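7/9/22 -- intake classifier, criminal defense queue

Continuing from the May notes. Goal is still the same: take a web inquiry, sort it by charge type and urgency, and put it in front of an attorney before the first court date. Working set is 400 closed inquiries from the Jaiswal office, names stripped. Every one has a label from the attorney who handled it.

Reran the baseline overnight with the new charge table. The main problem is still assault versus battery. Clients use the words interchangeably, and the statutes do not agree from state to state. Some states fold both into one offense, others keep them apart. The old table had a single row for both and then tried to split on injury. That failed whenever the client described an injury to themselves.

Changes made today:

- split "assault" into simple, aggravated, and domestic
- added a state field, required, no default
- moved "protective order" out of the charge list and into a flag
- dropped the free-text severity score 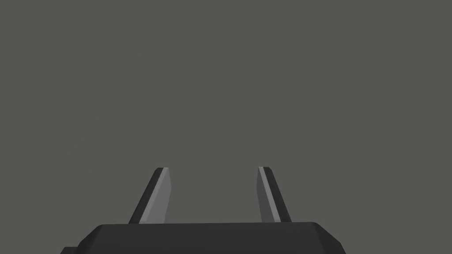 The required state field broke 15 records with no state anywhere in the text. I routed those to manual review and left them out of the totals. Guessing from the area code was tried in May and gave bad results for anyone who had moved.

Second issue is the deadline parser. It reads "arraignment on the 3rd" correctly but misses "I have to go back in 10 days," which is how most people write it. Relative dates now resolve against the submission timestamp. The timestamp is stored in server time, so a late-evening form can land on the wrong day. Converted to the office's local time before resolving. Need a test for the midnight case -- not written yet.

Checked the conflict screen as well. It compares the opposing party's name against the Trarkard client list. Exact match only at the moment. Misspellings go straight through, and in a domestic matter that is the one check we can't afford to get wrong. Loosened it to a phonetic match. More false hits, but a person clears those by hand in under a minute.

Sent the revised table around for comment before lunch. 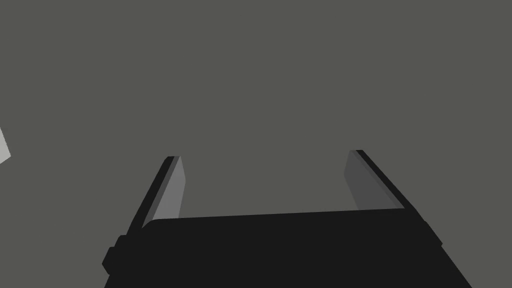 Odette Tessier: The split is fine, but "domestic" should not sit beside simple and aggravated. It describes the relationship, and the charge can be either of the other two. Make it a flag like the protective order. Also, please don't let the form ask the client what happened in detail. We need charge, court, date, and custody status. The story can wait for a privileged conversation.

Agreed on both. Domestic is now a flag. On the second point, the "describe the incident" box has been cut from the draft form and replaced with a line telling the client to leave the facts out. Her view is that an inquiry to a firm is usually protected, but she does not want to argue it over a web form that also feeds a vendor log. Asked Brynhildur Kirkegaard to confirm what Skandavance keeps in that log and for how long. No answer yet.

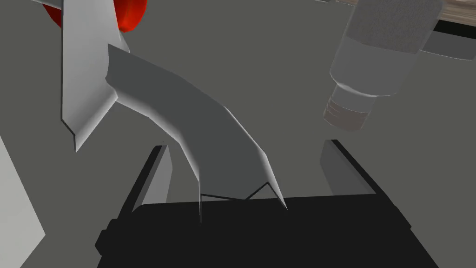 Fig. 3. Gripper, open, with curved grey part.

Removing the box means the classifier loses most of its text. Reran on charge, court, and custody fields only, same 400 records less the manual ones. Assault subtypes got worse, urgency did not move. Acceptable, given that urgency decides who gets called first.

Open items:

- midnight test for the date parser
- retention answer on the vendor log
- ask the Rallar office for their custody wording; ours confuses "released" with "bonded out"
- relabel the domestic records under the new flag and rerun

Leave the old table in place until the relabel is finished. The Jaiswal export still points at it.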